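2/21/21

Right, I've just read the whole ward boundary report for Pusham so you don't have to. Thread. Get a brew, it's a long one and I get cross near the middle.

---

Short version: they want to scrap Timwood as a ward and fold it into Toltulia. One big ward, two councillors, down from three. The map has a line on it that goes straight through the middle of the allotments, which made me laugh out loud at my own kitchen table.

---

I've lived in Timwood for 14 years and I couldn't have told you exactly where it stopped. I always assumed it was the railway bridge. It's the bit of hedge AFTER the railway bridge. So I've been telling people for ages that they vote in the wrong place, sorry if you were one of them.

---

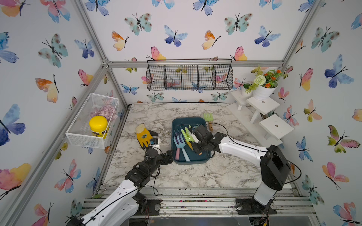
Yellow and black gardening glove on the marbled top.

---

OK so why do it at all? The report says the number of voters per councillor is lopsided. Toltulia has had all those new houses and we haven't. Fair enough! I don't disagree with that part. My vote shouldn't count for more than somebody's in a new build up the hill.

---

But you could fix that by giving Toltulia another councillor, and that option gets six lines on page 7. Six! The cycle rack outside the council offices got more than that in last month's minutes, and the cycle rack is fine, it's a good rack.

---

Someone's going to reply that wards are only lines on a map and real people don't care. I half agree. What I do care about is who picks up the phone. When the culvert flooded behind Rosales (the bakery, not the hairdresser's, they're not related) our councillor was down there in wellies before the water had gone. She has one small ward and she knows all the drains.

---

Would she do that with a ward twice the size? Probably, knowing her. Would whoever comes next? I've no idea and neither does the report, it has a whole section headed "Community identity" and it's a paragraph and a bar chart.

---
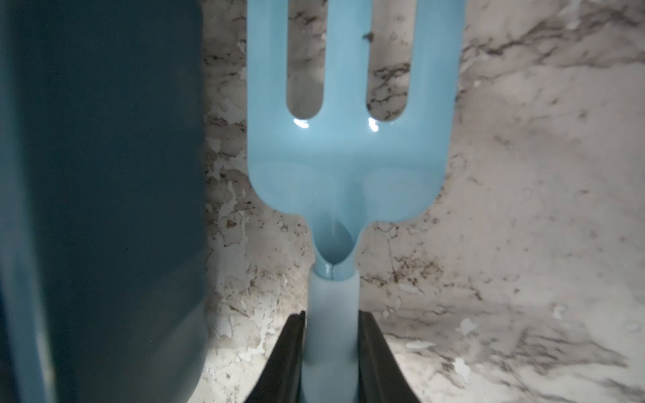

Light blue hand fork, tines up.

---

Now for the party politics, sorry. Toltulia has been safe for the same lot as long as I can remember. Timwood swings. We've had every colour going, plus an independent who campaigned entirely on hedges and got in, and was quite good.

---

Put the swingy bit inside the safe bit and you get a bigger safe bit. I'm NOT saying that's the reason for it. The review was drawn up by officers and I've no cause to doubt them. I'm saying that the councillors who'll vote on it can all do the sum, and so can I, and I got a C in maths.

---

To be even-handed, the other side aren't covered in glory either. Their leaflet came through the door with "SAVE TIMWOOD" across the front in letters you could see from space, and inside it there's a map of the wrong ward. It's Toltulia. They've shaded in Toltulia. I've stuck it on the fridge.

---

Also both parties have the same stock photo of the war memorial and one of them has flipped it.

---
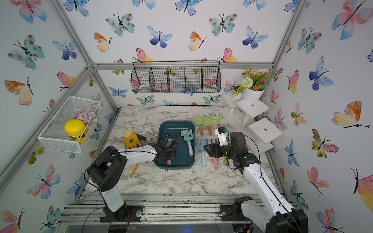 Teal tray, with the pale-handled rake and a pink-handled tool.

---

What happens next, as far as I can work out: comments are open for almost 6 weeks, then it goes to full council, then there's a final map in August. You can comment by post or through the online form. The form times out if you dither so write it somewhere else first and paste it in. Ask me how I know.

---

Say something specific, that's my only tip. "I hate this" goes in the same pile as everyone else's. Tell them which school your kids walk to, where you catch the bus, which hall you vote in and whether you could get to the new one without a car. I put in about the footpath under the bridge having no lights, as that's the way half of us would have to walk to the polling station.

---

And if you think the merger's a good idea, say that too! My neighbour does, we've had it out over the fence at some length and we're still speaking. Her point is that Timwood gets ignored for being small and a bigger ward would have more clout. I don't buy it but it's a proper argument and it's better than anything in the report.

---

Somebody's asked if I'm standing. No. I can't sit through a planning meeting without eating a whole packet of biscuits.

---

Correction to the leaflet post: I've been told they're reprinting it with the right map. I'm keeping mine.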